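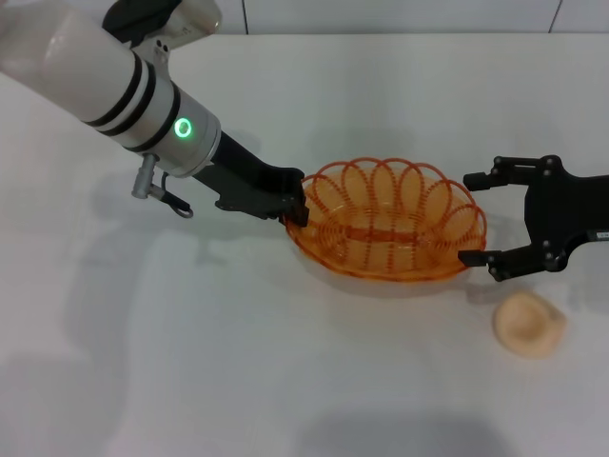
The Case for the Open Basket

Most advice on household storage starts with the lid. The assumption is that an object out of sight is an object put away, and that a container does its job in proportion to how much it hides. I think the assumption is wrong for a large share of the things people handle every day, and that the oval wire basket, a form usually filed under decoration, deserves to be judged as equipment.

Consider what a container on a table has to do. It has to hold a small number of items in one place. It has to allow one of them to be taken without moving the others. It has to be movable as a unit when the table is wanted for something else. It also has to report its contents, so that the person who lives with it knows what is in it and what has run out. A lidded box does the first and third of these well. It does the second poorly and the fourth only if someone writes a label and keeps the label current.

An open basket handles all four. The orange one on the white tabletop is typical of the type: coated wire, an oval plan, a rim of tall overlapping loops and a floor of concentric coils joined by a straight bar running lengthwise. Each of those features has a practical consequence, whatever the maker had in mind.

The rim matters most. A solid wall gives a basket height at the cost of visibility. A wall of loops gives nearly the same height and blocks very little. Overlapping also has an advantage over spacing the loops apart, in that the gaps are smaller than the loops themselves. A lemon stays in. So does a set of keys on a ring. A single loose key may not, and this is a fair limit to state at the outset.

The floor is the second question. Coils leave spaces, and spaces let air reach the underside of whatever is resting there. For fruit and onions that is useful. For bread it is useful for an afternoon and a nuisance afterward. Crumbs and onion skin fall straight through to the table, so the basket stays fairly clean and the table does not. I regard this as a good trade. A tabletop is wiped with one pass of a cloth, while the inside corner of a box requires a brush or a fingernail.

Shape receives less attention than it should. A round basket occupies the middle of a table and leaves four awkward corners of free surface. A rectangular one lines up with the edges and fits a shelf, but its inside corners collect small objects. An oval can be pushed against a wall on its long side and still leave a working depth in front. On a narrow counter the difference decides whether a cutting board fits.

Color is treated as taste, and partly it is. It is also a matter of contrast. Orange on white can be found from across a room by a person carrying two bags and looking for somewhere to put down a phone. White on white cannot. If the purpose of a drop point is that objects get dropped there, the drop point should be the most conspicuous thing on the surface. The current preference for storage that matches the furniture works directly against this.

Yuzuki Uchida, with whom I have argued about this on several occasions, holds that open containers invite accumulation. Her position is that a basket without a lid is a basket without a limit, and that it will fill with batteries, receipts and the spare button from a coat given away in November. The observation is accurate. I disagree about the cause. The same items accumulate in a drawer, where they stay for years. In a wire basket the pile is visible by the second week, and visible piles get sorted. Her own kitchen drawer held more than 100 objects when she emptied it, the count being hers, and she could account for few of them.

Miyuki Nakajima makes the stronger objection, which concerns dust. Wire has a great deal of surface for its volume, and each crossing is a place where dust settles and grease holds it. A basket kept near a stove will need washing in warm water with a soft brush, and the crossings take time to dry. A coating helps while it is intact. Where it chips, any metal underneath can rust, and a chipped basket should be retired from food and given to clothespins or string.

I accept both objections as conditions of use. Keep the basket away from the stove. Inspect the coating when washing. Put nothing in it smaller than the gap in the floor. Do not stack anything above the rim, where the loops can no longer restrain it.

What I do not accept is the view that a clear table is the standard against which storage should be measured. A table is a work surface. Items used daily have a claim to a place on it, provided the place is fixed and can be lifted away in one motion. A medium oval basket meets that requirement with very little material and no moving parts, and it can be checked from the doorway on the way to buy onions.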